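Home | Kitchen | Laundry | Workshop | Storage | Archive

Print this page | E-mail this page

Hard water: keeping scale out of kettles, taps and machines

January 30, 2019

Edthorpe sits on chalk, and the water drawn from beneath it is hard. Our last test result was 283 milligrams of calcium carbonate per litre, well inside the range that leaves a visible deposit on anything that is heated or allowed to dry. The notes below are for households on similar water. Readers in Irnisness, which is supplied from an upland reservoir, can ignore most of them, although the section on washers applies everywhere.

What scale is

Hard water carries dissolved calcium and magnesium salts. When it is heated, part of the calcium comes out of solution as calcium carbonate and settles on the nearest hot surface. When it evaporates, everything left behind stays where the drop was. Kettles suffer from the first process, shower screens from the second, and taps from both. The deposit dissolves in weak acid. It does not dissolve in washing-up liquid, bleach or soda crystals, and scrubbing it dry will scratch chrome before it shifts the scale.

Kettles

Use citric acid in preference to vinegar. It is cheap, it has no smell and it rinses away fully. Half fill the kettle (750 ml is enough for most), bring it to the boil, switch off at the wall and wait until the water has stopped moving. Add 20 g of citric acid a little at a time, as it will foam if there is much scale present. Leave it for half an hour, pour away, rinse twice, then boil one full kettle of fresh water and discard that too.

Do not add the powder before boiling. At a full boil the foam can come out through the spout. Do not leave the solution in overnight either, particularly where the kettle has an exposed element with a plated finish.

Once a month is often enough at our hardness. If flakes appear in the cup before the month is out, empty the kettle after each use instead of leaving water standing in it.

Taps and shower heads

Unscrew the aerator at the end of the tap. Most turn by hand; if not, wrap it in a cloth and use an adjustable spanner with light pressure. Note the order of the parts as they come out. There is normally a rubber washer, a plastic insert and one or more fine meshes. Put the lot in a cup of warm citric acid solution for an hour, brush with an old toothbrush and refit in the same order. Fit the plug first, or small parts will go down the waste.

Shower heads with rubber nozzles can be cleaned by rubbing the nozzles with a thumb while the water is running. Those with drilled metal plates need soaking. Where the head does not detach, fill a freezer bag with solution, tie it over the head with string so that the plate is covered, and leave it for an hour.
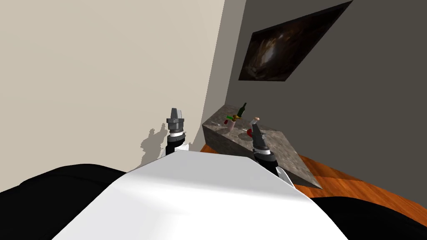

Gold-coloured, brass and nickel finishes should not be soaked at all. Wipe them with a cloth dampened in the weak solution, rinse within a minute and dry. Natural stone is damaged by any acid – marble, limestone and travertine will lose their polish on contact – so cover stone worktops with a tray or a folded towel before starting on the tap above them.

Washing machines and dishwashers

The salt compartment in a dishwasher supplies the softener built into the machine. It has to be set to match the supply, and many are left at the factory setting for years. Look in the handbook for the hardness table, convert the figure from your water company if the units differ, and set the machine accordingly. Use dishwasher salt only. Table salt contains additives that can clog the resin. Combined tablets that claim to replace salt work adequately on moderate water and poorly on ours.

Fill the salt compartment immediately before running a cycle, so that any spilt brine is washed away from the steel. Left standing, it will pit the floor of the machine.

Washing machines need less attention than advertising suggests. At low temperatures little scale forms on the element. The greater problem is residue from liquid detergent, and one empty hot wash a month with ordinary powder will deal with that. Set the powder dose by the hard water column on the packet. Too little powder leaves towels grey and stiff.

Washers and valves

Stop taps seize when they are left untouched. Turn each one fully off and back on twice a year, then close it by a quarter turn from the fully open position so that it is free to move either way next time. We do ours in May and again when the heating goes on. If a spindle begins to weep after being moved, tighten the gland nut by a small amount. If that has no effect the packing needs replacing, and the supply must be off before the nut is undone.

A dripping tap with a scaled seat will go on dripping after a new washer has been fitted. Run a fingertip round the seat with the tap dismantled. Roughness can be cut back with a reseating tool, which many hire shops keep. Ceramic disc taps have no seat of this kind and need a new cartridge. Take the old one to the shop, as the number of splines varies between makers.

Mixing and storing

For general use we keep a bottle of solution made up at 2 tablespoons of citric acid to a litre of warm water. Label it. It keeps for some weeks in a cool cupboard, after which a cloudy growth may appear and it should be poured away. The dry powder will keep for years in a jar with a tight lid and turns to a solid lump in one without.

Never mix acid cleaners with bleach or use one straight after the other. The two together give off chlorine gas. Wear gloves if you have cuts on your hands, and open a window when working with hot solution.

Next page: Washing-up brushes and how to dry them

Print this page | E-mail this page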